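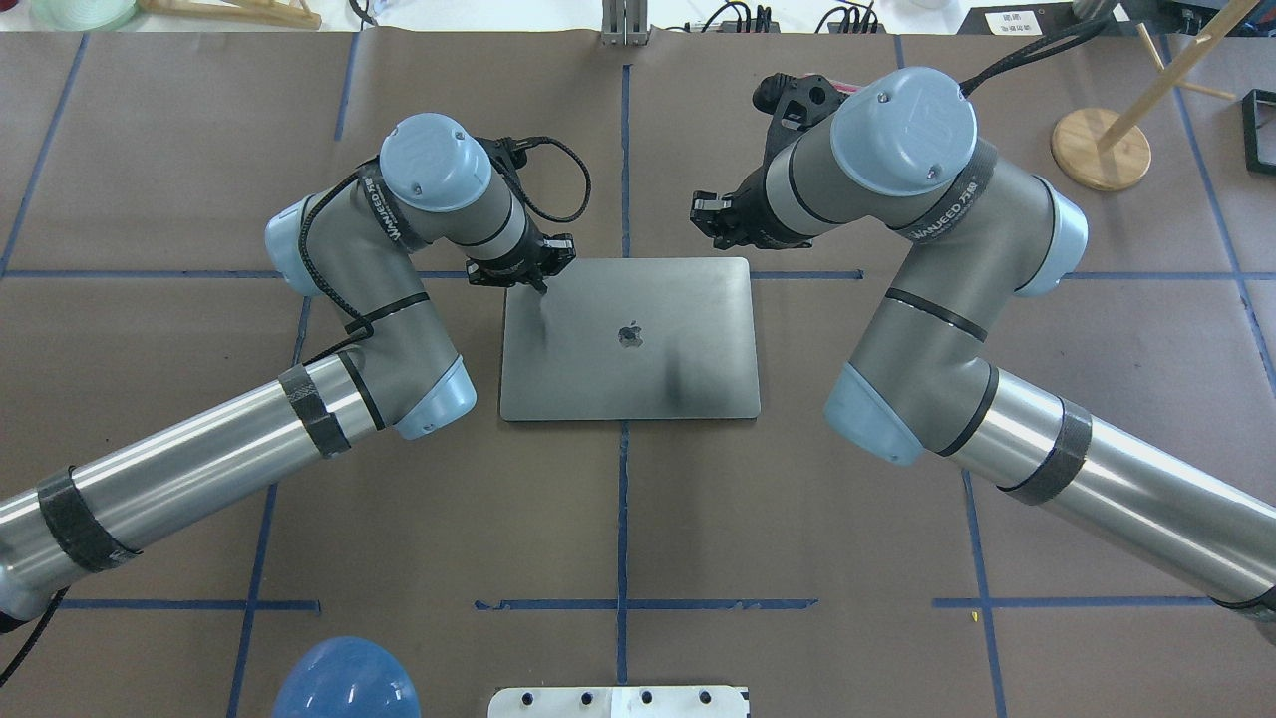

Krawczyk wants another 30 a year for the same warranty

Members who bought a laptop through the Riltholm discount scheme will have had the letter by now. Krawczyk, which took over the extended cover from Grorby last June, is offering to "upgrade" everyone to its Premier plan for an extra $30 a year. The letter uses the word "protection" a lot. It is less keen on saying what is protected.

Noémie Pelletier read both sets of terms side by side and found one real change: accidental damage claims are now paid up to $2,000, where the old limit was $1,000. Fine, but few of us own a machine worth the difference. Batteries are still left out after the first year. So are hinges, under "wear," and so is anything spilled near a keyboard unless you report it the same day.

Krawczyk says 27 repair shops have signed up to its network. We asked which ones. Reynaldo Malabanan was told the list is "being finalized," which is what Grorby told him too.

The standard plan carries on if you do nothing, whatever the bold type on page two suggests. Anyone who has already said yes can cancel in writing until 10th March. Keep a copy of what you send, and let Reynaldo know if they charge you anyway.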